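Getting Your Kart Ready for Winter Storage

If you race a kart on weekends, the garage work in the off season is half the fun! I ran 46 heats this year and my poor chassis looks every bit of it, so I've been spending my evenings out back with a radio and a pile of rags.

Start with the chain. Take it off, soak it in a pan of degreaser overnight, then scrub it with an old toothbrush and hang it on a nail until it dries. Oil it before you put it away - a light coat is plenty, and you'll be so glad in spring.

Tires next. Let them down a little, wipe them clean and wrap each one in plastic kitchen film. My friend Yareli Ocampo swears by keeping hers indoors under the bed, and her grip in the first race at Ventura was fantastic, so I'm trying it too.

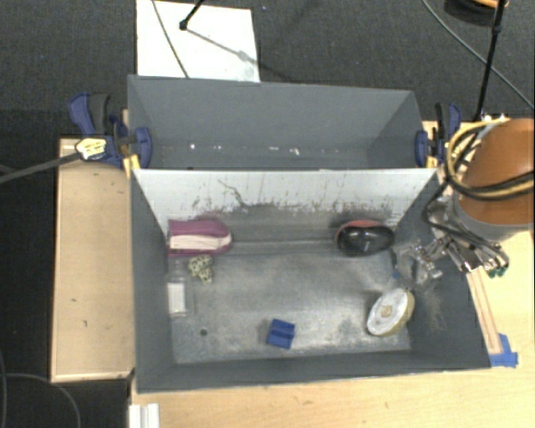
Two gray bins, one behind the other.

Drain the fuel tank completely and run the carburetor dry. Stuff a clean rag in the intake (a bright one, so you remember to pull it out!). If your seat has rubbed through at the edges, patch it now with duct tape on both sides and press out the bubbles with a spoon. Works great.

Last thing, put the kart on a stand with the weight off the axle. Mine is 2 old sawhorses with carpet stapled on top, and I love it.

Recent tips
Cleaning a helmet visor without scratches
Sharpening up your pit board lettering
Getting brake dust out of race gloves
A quick fix for a sticky throttle cable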